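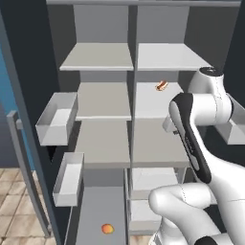 Hjalti Kvaran wrote in after my last review to ask why anyone would pay for a simulated kitchen when a real one comes with the apartment, and whether examples gathered by steering a cartoon arm around a cartoon cabinet are worth the disk they sit on. Fair question, Hjalti. I have now spent most of the winter steering the cartoon arm, so let me answer it at a length you will regret.

The product is Trenia, a package for recording demonstrations in simulation. You drive the arm by hand, it logs what you did, and you feed the pile to whatever is supposed to learn from it. I ran version 4 on a desktop with a decent graphics card, using both the keyboard and a Flilex hand controller, which is sold separately, as are most things in this hobby.

Setup

Two evenings. The installer is polite and mostly correct. The manual assumes you already own the previous manual. If your joint names don't match theirs, you get an error message consisting of the word "mismatch," and you may enjoy the rest of your night.

The kitchen

The tall cabinet is where I did nearly all my recording, and it's a good one for the purpose. Shelves in two columns, drawers that pull out, a door with a long handle. A hot dog sits up on a right-hand shelf and a small orange fruit down on the left side at the bottom, and between them they cover two problems I care about: a long thing lying at a slant, pushed toward the back, and a round thing down low near the floor of the cabinet. I have developed feelings about that hot dog. It slides if you come at it from the front and behaves if you come at it from above, and there isn't much above to come from.

Leave drawers open between episodes. The scene editor lets you do this and the defaults don't. My first batch had every drawer shut, and the policy I trained on it treated an open drawer as a personal insult.

Driving

With the keyboard, bad. You will produce stop-and-go motion that looks like someone parking a trailer, and your model will faithfully learn to park a trailer. With the hand controller it's pleasant, once you turn the smoothing down. I got 23 keepers in my best hour and threw out plenty besides, mostly for elbow contact with the lower drawers. Watch the elbow. While you admire the wrist, the elbow is off living its own life.

Logging

This is the part worth the money. Every episode saves camera views, joint positions and gripper commands on one clock, and they stay lined up. Bultdale's recorder, which I used before, drifted by the end of a long take. Trenia also keeps failed episodes in their own folder, and I wish I'd noticed that before deleting it in March.

Complaints

The contact physics gets jittery when anything round touches two surfaces at once. Random lighting exists but ranges from noon to slightly later noon. Support answers in 5 days, courteously, with a link to the page you wrote to them about.

Back to Hjalti: yes, worth the disk, provided you mix in some real recordings. Mine did noticeably better on the bench arm with both kinds in the pile than with either alone. Buy the controller at the same time, and export a copy of your key bindings before you update, as the updater resets them.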